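3.2 Surface condition of the worktops

The second group of surfaces consisted of softwood worktops in regular domestic use. All had been in place for at least three years at the Hudstead site and had received no finish other than the oil applied at installation. Each top was divided into 20 fields, and each field was graded for knots, seams and residual debris before any cleaning took place. Grading was done by eye under ordinary room lighting, following the procedure of Talavera and Kwan. Knots were recorded by outline (oval or round) and by the color of the core. Figure 2 gives a typical field with knots of both outlines.

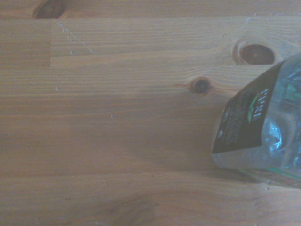
Figure 2. Pale, pine-like boards with scattered knots, a horizontal seam and an end-to-end joint. Small white specks are present on the surface.

Debris was scored separately for open grain, knot margins and joints – a distinction not made in the earlier Prillness survey, where one score was assigned to the whole top. Loose particles that could be lifted with a dry brush were scored 1, and those that needed a damp cloth were scored 2. Fields with up to 50 particles were scored individually; denser fields were assigned to a single upper class and excluded from the comparison of joints.

Grain direction was taken as the prevailing direction of the lines away from any knot. Close to the larger knots the lines curve too strongly for one value to be useful, and these areas were masked before wiping direction was compared with grain direction in Section 3.3.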